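**Lemma cell, November, 4:30 pm**

Gripper day! Robel and I finally got to the left finger, the one that kept creeping on its mount. 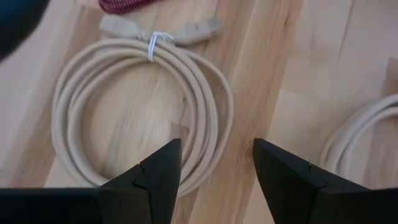

Pulled both fingers, cleaned the mounting faces, put them back with fresh threadlocker and re-zeroed the stroke. Repeat error went from nearly 2 mm to something I can't feel with a gauge - so happy with that. Cycle counter read 2894 when we started, so write that down as the new baseline.

Coiled cables are still my favorite test piece. They squash and spring back, and a lazy finger shows up right away. Going in at the tie end looks promising (Manee's idea, and a great one). Ran 30 picks at low force before coffee, dropped 2.

Still to do:

- wrist cable clip is tired, ask Veronika if Tranent sent spares
- save offsets as program 607
- try higher force, go slow near the plugs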